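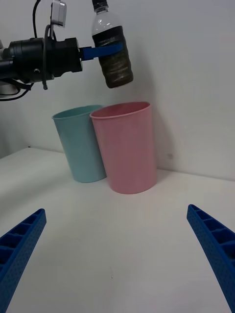

September, morning. Chloride series, Pelupessy wells, second pass.

Picking up from the first pass, which I am not going to report. The blanks were inconsistent and the titrant had not been restandardized after the bottle was opened. All 11 wells repeated today by Mohr titration, silver nitrate against chromate indicator, same aliquot volume throughout except where noted.

Standardization first. Sodium chloride dried in the oven overnight, cooled in the desiccator, weighed straight into the flask. Three titrations against the standard. First one overshot, discarded. The other two agreed to within one drop so I took their mean and ran a third good one to confirm. The factor is slightly lower than what is written on the titrant bottle. New factor is on the label with the month, old one crossed out. Please use the new one.

The Revum burette still leaks at the stopcock if it is turned past the stop. Reseated the plug and checked it by leaving it full through the standardization weighings. Level did not move at that setting. It wants a new washer and I have put one on the order sheet.

Blank: deionized water, same volume as the samples, same indicator, plus a pinch of chloride-free calcium carbonate to give a background like the one the precipitate gives. Without the carbonate the color change in a clear solution is hard to match to the change in a cloudy one, and I think most of the scatter in the first-pass blanks came from that. With it, four blanks came out the same to the nearest readable division.

pH of each sample checked before the indicator went in. All were inside the working range except well two, which was on the acid side. Brought it up with a little sodium bicarbonate. Same addition made to a separate blank, and that blank is the one subtracted for well two. 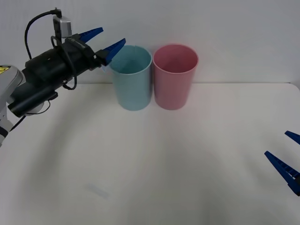
Why do the low-chloride wells read high if the blank is left out?

It takes a fixed small excess of silver before enough red silver chromate forms to be seen. That excess is about the same in every flask, so on a strong sample it disappears into the reading error and on a weak sample it is a visible share of the total. Subtracting a matched blank removes it.

Results, general. The shallow wells group together, as they did last year. The median for the shallow group is 67 mg/L chloride. The two deep wells are higher, which fits the old driller's notes about a salty layer below the clay. I have no independent check on those notes.

The well by the north ditch is the odd one. Conductivity on arrival was 2,394 microsiemens per centimeter, well above everything else in the set. Undiluted, it used more titrant than the burette holds, and refilling in the middle of a run adds two more readings and their errors. Diluted one part to ten in a volumetric flask and ran it again. Titrant used was around 13 mL, a comfortable place on the burette. Duplicate agreed. Blank for that one was run at the diluted volume and not multiplied up. Check that line in particular if you recompute the table, the spreadsheet from last year multiplies the blank by the dilution factor and should not.

Conductivity meter is the Citell. Cell constant checked against the potassium chloride standard before and after the set. There was a small drift upward over the session, less than the spread between duplicates, so no correction applied. Temperature compensation was on. Readings were taken after the samples had come to room temperature, except the north ditch arrival reading, taken in the field.

Interferences. Well seven smelled of sulfide when opened. Silver sulfide would use up titrant and darken the flask, so I treated the aliquot with a little peroxide, waited, then titrated. The treated value is lower than the first-pass value and the end point was much cleaner. Treated value goes in the table. Bromide and iodide will titrate along with chloride and are reported as chloride here. I do not expect enough of either to matter in the shallow group. Less sure about the deep wells. 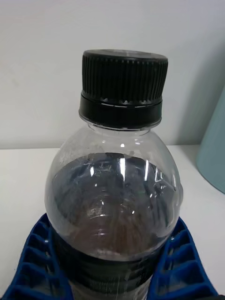 Bottle with black ridged screw cap.

End point color. I stop at the first pinkish yellow that stays after swirling. Going on to brick red adds a couple of drops and it is not a repeatable couple of drops. Whoever takes the next set should run two or three blanks to settle their own eye before starting, and should do their own blank all the way through. Mine does not transfer.

Silver waste went into the brown waste jar, which is now close to full. Chromate rinse went in with it. Nothing down the sink.

Data entered in Runport under the Pelupessy folder, raw burette readings on the first tab, calculated values on the second. The first-pass sheet is still there, marked void. Left it in place for the sake of the blank scatter.

Open items:
Washer for the Revum burette.
Empty the silver waste jar before the next set.
Ion chromatography on both deep wells, for bromide.
Resample the north ditch well after a proper purge. Field sheet gives no purge volume.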